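Jakon 2 is out, and it plans with both hands at once

2020-09-18

Good news for anyone who has been fighting with two-arm planning: version 2 of Jakon, the open motion planner from the Arncombe group, went up for download this morning!

The big change is that the two arms now share one plan. Until now each arm worked out its own path and then waited politely if the other was in the way, so sorting things between baskets could feel like watching two people stuck in a doorway. Firdevs Akyol, who wrote most of the new search code, says a shared plan for both arms now takes 241 milliseconds on the group's own desktop machine, down from 854 in the February release.

The team ran 2295 planning problems through it before letting it go, and the whole set comes with the download (a lovely touch, and very handy if you want to check your own changes). Wrist camera input is supported too, through a small add-on called Başaran.

Baskets and grippers at Arncombe, from two of the cameras. 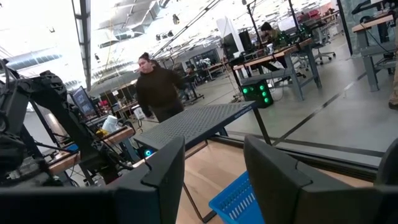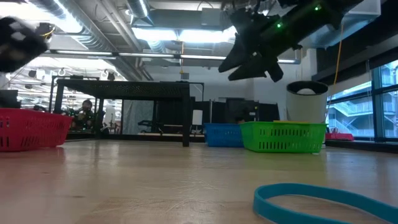 Photos: Arncombe / Wurkitwood

Old config files still load, though the joint limit names have changed, so read the notes first. Next on the list is replanning while the arms are moving. Bug reports are welcome, especially from people with odd arm layouts.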